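Humutmont, 2021-11-23

Fluveck Introduces Plorno Balance Platform for Lower-Limb Rehabilitation

Fluveck today announced the release of Plorno, a force-sensing platform for the assessment and training of standing balance. The system is intended for physical therapy clinics, sports medicine departments and inpatient rehabilitation units.

Plorno measures weight shift and postural sway while the patient stands on one or both legs. Results are stored in the patient's record and may be compared from visit to visit. The platform supports patients weighing up to 300 pounds and includes 25 guided exercises, which the therapist can adjust for difficulty and duration.

"Clinicians asked us for repeatable measurements that fit within a normal appointment," said Evangelia Chrysikopoulos, Director of Clinical Products at Fluveck. "A standard assessment on Plorno takes two minutes."

Development began at the company's Zervas facility under the direction of Savvas Chatzigeorgiou. Reference values supplied with the software are drawn from 1,317 adult assessments completed before September.

Orders are being accepted now. Installation and staff training are included in the purchase price. Clinics may request a demonstration through Areti Spanos, Customer Relations, at the Humutmont office.

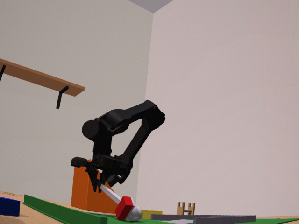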